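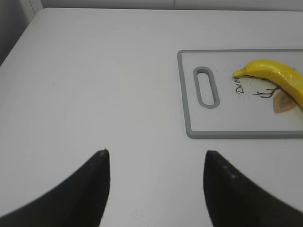

Adwoa Acheampong: I bought the Ploltden for my sister's kitchen and ended up ordering a second for mine. The rim keeps tomato juice off the table, and it wipes down fast. I wish the gray came in a darker shade.

Ploltden Rimmed Board

White rectangular board with a gray plastic rim
Sold by Skengate
Price: $49
Weight: 900 g
In stock, ships from our Oyewole warehouse

The Ploltden is a light board for everyday food prep. It sits flat on a table or counter and has a raised gray rim around the white surface. The rim holds back crumbs, small peelings and a moderate amount of juice. The corners are rounded, so a cloth goes around them without catching.

A simple cartoon animal is printed on the white surface, with a gray nose, pink cheeks and a small red-pink mouth. The print is the same on every board we sell. There is no plain version at this time.

What it is good for

Slicing fruit and soft vegetables, making sandwiches, cutting up cooked meat for a child's plate, and rolling out small pieces of dough. Many customers also use it as a landing spot for washed vegetables before they go in the pot. It carries well from counter to table with one hand on each side.

We do not recommend it for chopping through bone or for use with a cleaver. Frozen food should be thawed before it is cut. A serrated bread knife is fine if you use light pressure, but it will mark the surface sooner than a straight blade.

Using the rim

The rim is raised above the cutting surface, so long knives need a little thought. Work toward the middle of the board and keep the handle clear of the edge. If you are slicing something long, such as a cucumber or a leek, cut it in half first and turn the pieces to run along the length of the board.

To empty the board, tip it over a bowl at one corner. Scrape with the back of the knife. Liquid will run along the rim to the lowest corner.

Cleaning and care

Wash by hand with warm water and ordinary dish soap before first use. Go along the inside of the rim with a soft brush, where bits of onion and herb tend to stay behind. Rinse and stand the board on its long side to dry.

Do not use steel wool or scouring powder on the print. Beet, turmeric and tomato paste can leave a tint on the white surface. A paste of baking soda and water, left for a few minutes and rinsed, takes most of it off. Light knife marks are normal with use. Deep cuts are harder to get clean, and a board with many of them should be replaced.

Keep the board away from hot burners and do not set hot pans on it. It is not made for the oven or the microwave. 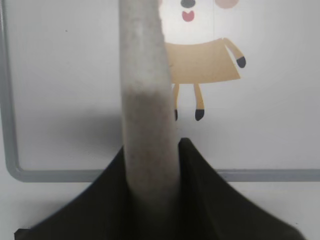 Can I use the same board for raw meat and vegetables?

We suggest keeping separate boards for the two. If you only have one, cut the vegetables first, then the meat, and wash the board with hot soapy water right after, including the inside of the rim.

Does the board slide on a smooth table?

It can, on a polished surface. Lay a damp dish towel or the Hultance grip mat under it. The mat is sold separately and is trimmed with kitchen scissors to fit.

Is the rim removable?

The rim is fixed. Prying it up will damage the board and is not covered by the warranty.

Warranty and returns

The board is covered for 2 years against warping and against separation of the rim in normal home use. Stains and knife marks are not covered. Unused boards can be returned within 4 weeks of delivery in the original sleeve. Return shipping is paid by the customer unless the board arrived damaged.

For a damaged board, write to Aba Aidoo at the Skengate service desk with your order number and a short note on the problem. We replace damaged boards from stock and do not need the old one back.

Price last checked August 17, 2026.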